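Teaching a Tabletop Arm Kitchen Chores by Remote Control

Final report, project course in robot learning
Department of Mechanical Engineering, Makhubela Technical College

Summary

This report covers our work on the Uten project, in which a person moves a robot arm through small kitchen tasks by remote control and the recordings are used to train a program that repeats them. Our part was the collection side: setting up the table, writing the instructions for operators, recording the demonstrations, and checking them before they went to the training group. We kept 438 demonstrations over the term. The checking took longer than the recording.

1. Background

There are two common ways to show an arm a task. In the first, a person holds the arm and pushes it through the motion. In the second, the person stands away from the table and drives it with a separate controller. We tried the first method for the opening two weeks. It was easy to learn, but the operator's hands and sleeves showed up in the overhead view, and the arm moved stiffly near the table. We switched to remote control with a Nokska hand controller and stayed with it.

The tasks are all short. Typical ones are "put the strawberry on the plate," "move the orange slice into the colander," and "put the banana on the plate." An operator reads the task from a card, drives the arm, and presses a pedal when finished.

2. Table setup

The work surface is a white tabletop with toy kitchen items on it. For the fruit tasks we use a mint-green colander, a lavender plate, a green mug, a light blue cup, an orange slice, bananas and strawberries. The toaster oven stays on the right side of the table in every layout, and the ketchup bottle may be laid on top of it. 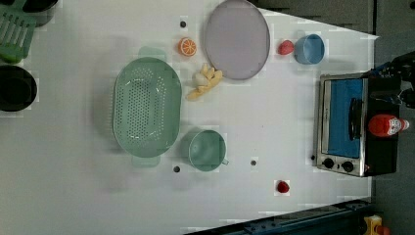

Page 4 of 11

Each layout has a number on a printed sheet. The operator sets the items by the sheet and then shifts the small ones a little by hand, so that the program does not learn a single fixed spot for each fruit. The small dark holes in the tabletop turned out to be useful here. We named them on the sheet and gave positions such as "orange slice below the top hole," which was faster than measuring.

We wrote 17 layouts. Four of them were dropped after the first month. They placed fruit so close to the oven that the gripper had to come in at a bad angle, and operators kept stopping to back out.

3. Remote control

The controller sends hand motion to the arm at a reduced scale. At full scale, a small shake of the hand was enough to knock over a cup. At half scale the arm was steady but operators ran out of reach and had to reset their grip often. We settled between the two.

A button on the side of the controller opens and closes the gripper. It has no feel to it, so the operator has to watch the fingers. Most people wanted to lean over the table for a better look, and we had to put tape on the floor to keep them back.

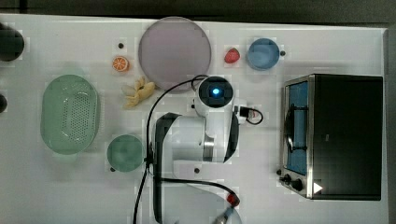
Figure 2. Overhead view with the arm reaching in among the kitchen items.

The arm blocks part of the overhead view whenever it reaches toward the plate. This matters for training, as the item being picked up may be hidden at the moment the fingers close on it. Cable routing was a related problem. A loop that hangs too low can drag small items along, and we lost a number of early demonstrations to this. The operator now checks the loops before each block of recordings.

4. Wrist camera

The wrist camera covers what the overhead one misses. It sees both fingers and the space between them, and the view is close enough to judge whether an item is lined up. The drawback is that it sees only a part of the table at a time. In the view below, the strawberry is cut off by the top edge while the orange slice is fully in view.

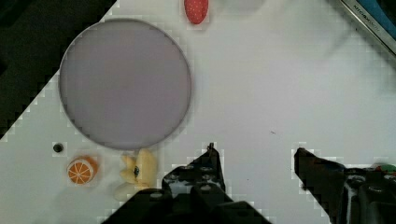
Wrist camera section written by the Uten collection group, Makhubela Technical College

We asked operators to pause for a moment with the gripper open before going down to an item. The pause gives the program a clean look at the target. It also made the recordings easier to check, as we could step straight to the pause and see what the operator was aiming for.

New operators tended to skip it. After we added a line to the task card the pause showed up in nearly all recordings, though it varied a lot in length.

5. Checking the recordings

Every demonstration was watched once from the overhead view and once from the wrist view. The checker marked it keep, trim or discard. We kept 438 and discarded the rest. The usual reasons for a discard were:

Wrong item picked up
Item dropped and picked up again
Pedal pressed too early
Gripper bumped the colander or plate

We argued over the second one. A drop followed by a good recovery may be worth showing to the program. In the end we put those in a separate folder, and the training group can decide. The Brirnura software names every recording by start time only, so we kept our own list with the layout number and the task -- this should be built in next time.
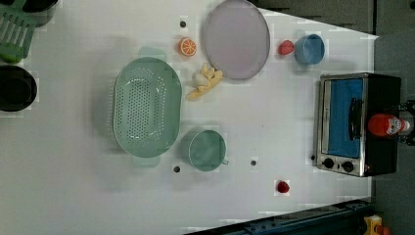 Figure 4. Overhead view of the tabletop with the fruit, plate, colander, mug and toaster oven.

Before each recording the checker also compares the overhead view with the layout sheet. The items at the left edge, including the dish rack and the black pot, are partly outside the view, so we do not use them as targets. The plate can also run past the top edge if the camera is bumped. When that happened we moved the camera back to its marks and started the block again.

6. Problems and next steps

The lighting was not controlled. Afternoon recordings have different shadows from morning ones, and we did not log the time of day until October. We also had too few operators, and one person's habits make up a large share of the data.

The original target was 500 kept demonstrations and we fell short of it. The training group has asked for 2000 by the end of next year. At our current speed that is possible only with a second table, or with a quicker way of checking. We suggest starting with the checking.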